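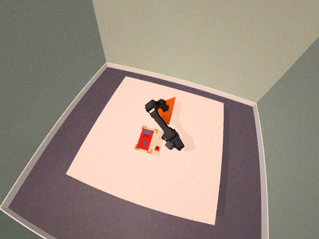 Issue 400

Hundik Readers' Board > Letters and Features > The Oltdale parking piece

marlpit
Posts: 2787

Has anyone else read the one on page 12 about Oltdale making drivers apologize to parking meters? I thought it was the best thing in the issue until the last four paragraphs, where it turns into a list of things the writer doesn't like about his city. The meter wanting the apology in writing was good. The bit where a man's apology gets rejected for tone was very good. Then it's bike lanes, then dog parks, then the price of a sandwich, and the meters never come back.

It's signed Umut Uçar. I usually like his stuff.

tinroof_ed

I liked the sandwich part.

gladys in 4B

Agree with marlpit. A fake news story needs one dumb idea and then everybody in it has to take that idea seriously. As soon as the writer starts complaining in his own voice I stop reading. He did the same thing in the Trandoton airport story in March, where the airport only had one gate and it was for people saying goodbye. Great first half. Then he got mad about luggage fees.

oxbow

I don't agree with this rule and I see it on here every month. Some of the best pieces Hundik ever ran wandered all over the place. The Kahraman furniture one had nothing to do with furniture by the end. People still quote the ending.

gladys in 4B

The Kahraman one wandered but it stayed in the voice of the customer service letter the whole way down. That's different. It was signed "your sofa team" at the bottom even though by then it was about the guy's divorce.

oxbow

OK, I'll give you the sofa team.

marlpit
Posts: 2787

My other problem is the headline. "Drivers must now apologize to meters, city says." That's the whole joke in seven words. If the first paragraph says the same thing again, you've read it twice before you get to anything new.

tinroof_ed

It's eight if you count the name of the town, which they had in the print one. Mine says "Oltdale drivers."

pell_mell

I sent Hundik something for two years before they took one, and the headline was the thing they changed every time. Dilek Işık edited mine. She wants the headline to be flat, like something a tired person at a real paper would write, and she cut every adjective I had. She also took out my exclamation point. My piece was 400 words and she sent it back at 100 fewer and it was better, which I was annoyed by for a week.

So I would guess the headline isn't his.

oxbow

Then the last four paragraphs got past her too. Maybe she liked them.

pell_mell

Could be. Or the page needed filling. They don't tell you.

gladys in 4B

Does she still do the quotes thing? Somebody said she makes you have no more than two quotes.

pell_mell

Two speakers. They can talk as much as you want. One is an official and one is a person it happened to. I had a third guy who was an expert and he was cut. I still think he was funny. He was a professor of standing in line.

tinroof_ed

I would have kept him.

wendell_q

Going to disagree with most of the thread. I don't think the end is the trouble. The trouble is the city spokesman is too clearly an idiot from the first line. If he's an idiot there's no reason for him to have the job. The funny version is that he's tired and reasonable and has had to explain this policy many times. "We're only asking for a sentence or two." That's a better line than anything he says in the piece.

marlpit
Posts: 2787

That is a better line. I still don't want the dog park.

wendell_q

The dog park can go.

gladys in 4B

Did anybody send a letter in? They do print them. Last time someone complained about an ending they printed the complaint with its ending missing, and I had to read it three times before I got it.

oxbow

That was me. I was not complaining, I was asking a question, and the part they left out was the question.

tinroof_ed

What was the question

oxbow

Whether my subscription had run out. It had.

pell_mell

For anyone thinking of sending in, the feature inbox is open again until the end of the month. Paste it in the email, don't attach it. Put the headline in the subject line and nothing else. If you put "funny article" in the subject line it goes in a different pile, and I know that from experience.

wendell_q

Do they reply if it's a no?

pell_mell

One line. Mine usually said "Not this one." I got five of those.

marlpit
Posts: 2787

I'm going to reread the parking piece tonight and stop before the bike lanes. If it works as a whole that way I'll write in and say so.

tinroof_ed

You'll miss the sandwich.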